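Section 4: Setting Out and Clearing Small Items on the Kellby Worktop

4.1 Scope of this section

This section applies to the Kellby worktop in the light beige, marble-patterned finish. It covers the preparation of the surface, the placing of small bottles, caps and flat items, and the clearing of the surface at the end of a session. Fitting and levelling are dealt with in Section 3. Replacement of the surface is dealt with in Section 7 and must be carried out by a Drendari fitter.

4.2 Before you begin

1. Check that the surface is clean and fully dry. Moisture left under a flat item may mark the finish.
2. Run a hand lightly over the middle of the surface. Crumbs and grit should be lifted off with a soft brush and not wiped across the pattern.
3. Collect the items you intend to set out and inspect each one. Bottles with cracked bodies or damaged threads should be put aside.
4. Confirm that every bottle carries a label. Unlabelled bottles must not be placed on the worktop, even when their contents are known to the user.

Note: The pattern on the surface is printed beneath a clear protective layer. Small variations between one worktop and another are normal and do not indicate a fault.

4.3 Placing the items

1. Set bottles down first, upright and with their caps closed. Small clear bottles are easily knocked and should stand near the middle of the surface, well away from the edges.
2. Place flat items, such as sponges and cards, beside the bottles. They may lie at an angle, provided that no bottle rests on them.
3. Place loose caps last, where they can be seen. Strong colours show up best against the beige finish, and users who keep spare caps are advised to choose red or green.
4. Keep the group small. Items that are not needed for the present session should remain in the storage tray.
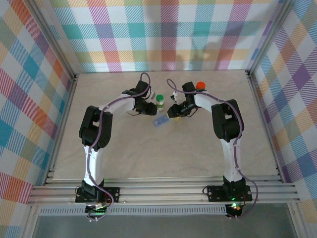 Bottles are to be lifted by the body and never by the cap. A cap that feels secure may still turn under the weight of a full bottle, and the contents of some bottles will stain the joint at the rear of the worktop if they are not wiped up at once.

Caution: Do not slide bottles or caps across the surface. The protective layer resists ordinary wear – it was tested by Drendari to 4,000 wiping cycles – but a hard rim dragged under pressure can leave a fine scratch that cannot be polished out.

Caution: Do not leave a damp sponge lying flat overnight. Stand it on its edge in the storage tray.

4.4 Clearing the surface

1. Remove loose caps first and return them to the cap compartment of the tray.
2. Remove flat items, lifting them straight up.
3. Remove the bottles one at a time. Wipe the base of each before it is put away.
4. Wipe the surface with a soft cloth dampened with plain water, working from the back towards the front, and dry it with a second cloth.

Should a ring or spot remain, apply Camacho surface cleaner (order code 498) to the cloth and repeat step 4. Wait 12 minutes before setting out further items. Bleach, scouring powder and wire pads must not be used on any part of the worktop.

4.5 Records and enquiries

Marks that remain after cleaning should be entered on Form 11, together with the position of the mark and the item believed to have caused it. Completed forms are to be sent to Candela Figueroa at the Neltbridge office. Questions on the wording of this section may be addressed to Marwan Mansour, Technical Publications, at the same office.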